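Tuesday, January 25, 2022
Workshop notebook, back bench, Gilbert building

Morning went to the blue crates again, and I'm glad it did, cold fingers and all. Duangjai had left me a lovely long note about the Varnora order (183 crates to check over before they go out to Heltolthorpe), and her main worry is the lips. She thinks the December batch gets handled by the rim far more than we allowed for when we wrote the check sheet, and I'm inclined to agree with her.

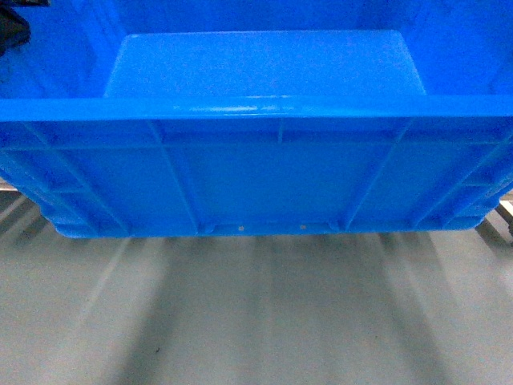 Siriporn wants the check to start with the outside walls, then the rim, then the inside, and after trying it both ways I've come around to her order. My old habit was to peer inside first, and then I'd get distracted and forget the ribs altogether! On the front wall they make a whole grid of recessed panels, with that one rib running parallel under the rim, and the narrow band between the two is where I'd like us all to slow down and run a thumb along. Do it with the crate empty, please, like this one. I tried it last week on a full one and gave up halfway, mostly from backache.

Number 3506 was next on the list, and I spent longer on it than I meant to. I've been going back and forth on whether scuffs should be written up at all. Itham's sheet has a box for "surface marks" and no hint of how bad a mark has to be, so Duangjai ticks it for nearly everything and I tick it for nearly nothing, and then our totals look like they came from two different workshops.

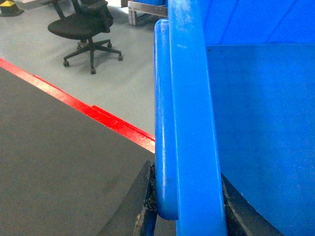
Rim up close, whitish scuffs on the upper part of the flat band.

For now I'm calling anything like that "light" and leaving the box blank. Siriporn, if you'd rather have it ticked, write it in here and I'll go back through mine.

Still to do: 2859 and 3699, and find the good flashlight.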